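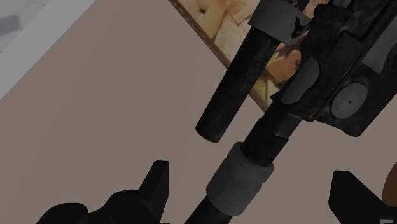 contour_interval
Section moderator, Navigation and Hill Safety

Thread: Night out above Oltaswood, stay put or walk out?

Split from the November conditions thread, where it was burying the snow reports. I was one of the party. Everyone was down and fed by the following lunchtime and no one needed treatment, so this is a discussion of decisions only.

Facts as far as I have them. We left the Vulldale plateau in cloud, late, with the light going. The planned bearing off the top was 144 degrees grid. We walked that bearing from what we believed was the cairn at the head of the path. It was a different cairn, further west, and the same bearing from there puts you into the upper part of the gully system above Oltaswood. The ground steepened, the burn was in the wrong place, and we stopped on a grassy shelf with a rock step below us. Visibility was a few metres by headtorch. No phone signal. One paper map, two compasses, one group shelter (Frota Preser, the larger size), spare layers, food, one stove that would not light.

We stayed on the shelf until daylight, then climbed back up and walked round. We were met on the track by a team member who had been sent to check the path after our contact raised the alarm at the agreed time.

The question put in the other thread was whether we should have climbed back to the plateau at once. I still think stopping was correct. I would like to hear the case against.

wetgranite wrote:
I made the comment in the other thread, so I'll set it out properly.

You knew the bearing you had walked and you knew it had gone wrong. The reciprocal was available: 324. You had come down that ground within the last half hour and had seen all of it once. Going back up a slope you have just descended is the lowest-risk movement available in the dark, and it puts you on flat ground where you can relocate. Instead you spent a winter night on a ledge above a drop. A shelter doesn't remove the drop.

You were lucky with the wind as well. If it had gone round to the north that shelf would have been in the worst of the spindrift, and by then you'd have been cold and less able to move.

contour_interval wrote:
The reciprocal returns you to the start point only if you held the outward line. We had not. We had contoured round two outcrops on the way down and did not box either of them properly. I would put our error at 5 degrees at best over the lower half. On the way up that takes you onto the slabs on the true left, and these had verglas on them in the morning.

The drop is a fair point. We kept everyone at the back of the shelf and no one left the shelter alone.

peatstained wrote:
Wind on the plateau that night was a good deal worse than in the gully. I was in the valley and could hear it. Getting back up would have meant relocating in that, with no feature to relocate from except a cairn you'd already mistaken for another cairn. I'm with the OP.

What was the reasoning for trusting the cairn in the first place? That seems to me the whole incident. The rest follows from it.

contour_interval wrote:
Agreed. We arrived at a cairn when we expected a cairn. The check we should have made was slope aspect. The correct cairn stands on ground falling south-east, the other one on ground falling more or less due south. It takes a minute with a compass and we didn't do it.

slowburner wrote:
Did the team see the shelter from the track? The reason I ask is that I have the same Preser in the dark red and I have always wondered how it shows up against heather.

contour_interval wrote:
They did not, and they had good binoculars on it at first light. We were out of it and moving before anyone picked us up.

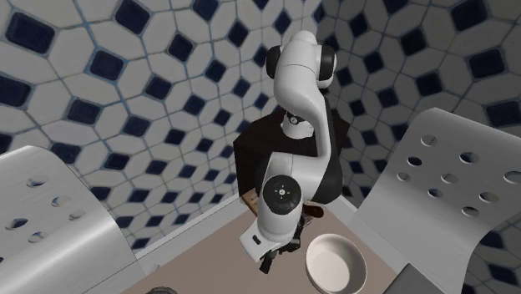 Colour is a poor guide to how visible a shelter is, and the product pages encourage people to think otherwise. What the searcher gets is contrast under whatever light there is. Dark red fabric in a gully before sunrise has very little of it, and even a pale fabric loses most of its advantage once it is in shade. Take the tiles behind the robot arm in the render: the same pattern runs over both sides, off-white on the left where the light falls, and on the right, in shadow, those pale tiles look dark grey and the blue ones nearly black. A shelter pitched against a shaded bank is on the wrong side of that corner. I would now put something reflective on the outside, and leave a headtorch running inside, on low, facing the fabric.

wetgranite wrote:
Headtorch on low all night in those temperatures will flatten the cells, and you need it for the climb out. I'd hang a cheap marker light outside and keep the headtorches off.

slowburner wrote:
Marker light, yes. Mine is tied to the vent and lives there. I'd forget it otherwise.

Thanks for the tile comparison, that makes sense to me. I'd been assuming bright fabric was bright whatever you did with it.

peatstained wrote:
Small correction on fabric. The earlier Frota shelters had a reflective strip along the seam and the later ones don't. If you have an old one it's worth checking whether the strip is still stuck down. It peels if the shelter is stored damp.

Can someone write up the actual sequence for stopping? We have a lot of threads on what to carry and very little on the order in which things should be done.

contour_interval wrote:
The order below is the one I would use next time. It differs in places from what we did.

1. Stop the party as soon as one person says the ground is wrong. Everyone stands still while the map is out. We kept walking for several minutes after the first doubt was raised, all of it downhill.

2. Insulate before you discuss anything. Spare jackets on over shells, hats, dry gloves, then the shelter over the top with everyone sitting on rucksacks. Put the shelter up for the map work too. It is much easier to think in there and the map stays in one piece.

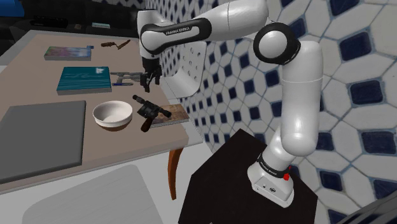
3. Write down the time, your best position and the evidence for it. Pencil on the map margin is fine. Mark anything that contradicts the position as well. We had the burn on the wrong side and talked ourselves out of it.

4. Decide whether movement is safe, with a limit agreed in advance. Ours should have been 25 paces from the shelter, on a line of sight to a torch held by someone who stays behind. If the search inside that limit tells you nothing, you are staying.

5. Signal. The whistle code is 6 blasts in a minute, a minute's silence, then again. Use the silence for listening. Torch flashes follow the same code. Set a rota or it will be forgotten within the hour.

6. Eat on a schedule, and have one person ask each of the others a question that needs a full answer every so often. Slurring and short temper are both worth taking seriously.

7. Leave when you can see the ground you intend to cross. Pack the shelter last.

wetgranite wrote:
That is a decent list and I'd sign most of it. I disagree with the placing of 5. Signalling should come before you write anything down. Another party may be passing within earshot at the moment you stop, and in ten minutes they won't be.

I also don't accept 7 as written. If someone in the party is deteriorating you may have to move before you can see. "Leave when you can see" is a rule for a healthy party.

contour_interval wrote:
I accept the first of those. One round of whistle immediately after stopping, then the full rota once the shelter is up.

On 7, if someone is deteriorating I would move fewer people, and only over ground already known. A hypothermic casualty on verglased slab in the dark is a worse problem than the one you had. We are not going to agree on this.

wetgranite wrote:
No, probably not. It depends on the casualty and the slab.

mapcasesoup wrote:
Longtime reader. I walk the Vulldale edge most months and have stood at that western cairn in clear weather thinking it was the path one. It has been built up over the past couple of summers and is now the bigger of the two. Has anyone raised it with the access group?

peatstained wrote:
Raised last year. The view was that taking it down would only lead to somebody rebuilding it. I'd still rather it went.

slowburner wrote:
Any diagnosis on the stove?

contour_interval wrote:
Grit in the jet. It had been in the same bag as the crampons. It lit first time once I had pricked it out at home, and it now has its own tin.

I have moved the cairn question to the Vulldale access thread. Replies on the stop sequence are still welcome in this one.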